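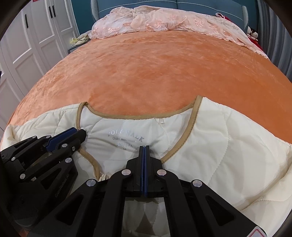
The drum had not been beaten since the old chief died, and Halima Urio had the only key to the room where it was kept.

She had been secretary to the Lolum council for 4 years. Before that she had taught school in Millis, and she still wrote the minutes the way she used to write on the chalkboard, in capitals, with a line under every name. On the morning the elders came back from the burial ground she had the book open and two pens ready.

Emmanuel Koech sat down first. He was the oldest of them and his knees were bad.

"Read what we decided last time," he said.

Halima read it. There was to be no drumming, no amplified music and no market bell until the new chief was named. Funerals could be held but without singing after dark. Anyone who broke the rule would pay a goat, or the price of a goat.

"Who has paid?" Koech asked.

"The bar at the junction paid in April. The church is still arguing."

"And the boy?"

She looked at the page, although she knew what was on it. Arben Nikolaidis was the engineer's son, nineteen, born in the house behind the clinic. His father had come to build the Runberg bridge and stayed. Arben had been heard playing a trumpet by the river on two evenings. The second time, a man fishing had walked over and asked him to stop, and he had stopped.

"The boy says he'll pay," Halima said. "He wants to know if it can be the price. He doesn't know anybody who would sell him a goat."

Obadia Owino laughed and then coughed so that it would look like coughing.

"He was playing for Lukumay," said Mwanahawa Temba. She had not spoken until then. She was the late chief's sister, and for most of that season she had come to the meetings and said nothing. "My brother taught him that tune. He used to whistle it on the veranda and the boy would find the notes. I heard it from my kitchen both nights."

"You didn't report it," Koech said.

"No."

Halima wrote that down and then was not sure she should have. She left it.

They talked about it until the tea was finished. Owino said a rule was a rule and the church would point at the boy if he got off. Koech said the rule had been made for people who forgot there was a death, and this was a person who had remembered it, but that he could not see how to put such a thing in a notice. Mwanahawa asked what the price of a goat was now. Owino told her, and she said that was too much for any goat she had ever met.

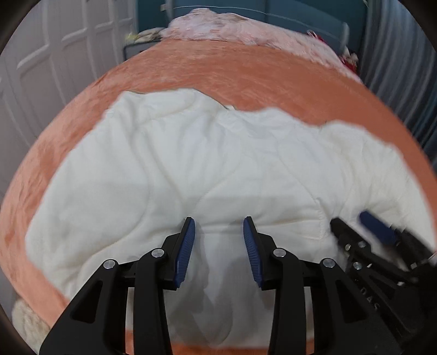
In the end they fined him half. Halima wrote HALF and drew a line under it. The other half, Mwanahawa said, she would pay herself, since she had sat in her kitchen and listened to it. Koech told her that wasn't how fines worked. She put the money on the table anyway, and after a while Owino moved his cup so that it would not get wet.

Then they came to the real business. There were 266 households on the roll, and each had sent a name or sent word that it had no name to send. Lukumay had left no children. He had two nephews, one in the capital and one who ran the pump station and had once sold the same cow twice. Halima read out the totals. The nephew in the capital had 69. The one at the pump station had fewer, and his own mother's household had sent no name.

"And the rest?" Koech asked.

Halima turned the page. She read slowly so that she would not have to read it again.

"The rest say Mwanahawa Temba."

A truck went by on the road with its radio off. Mwanahawa looked at her money on the table.

"There has never been a woman," Owino said. He said it as he might have said that there had never been a train.

"I can read you the roll," said Halima.

"I believe you."

Koech got up, which took him some time, and went to the door of the drum room. He stood there with his hand out. Halima found the key and gave it to him, but he shook his head and pointed, and she took it across to Mwanahawa instead.

"I haven't said yes," Mwanahawa said.

"No," said Koech. "We'll wait."

She asked if the boy could be sent for. Halima closed the book and went to look for her shoes.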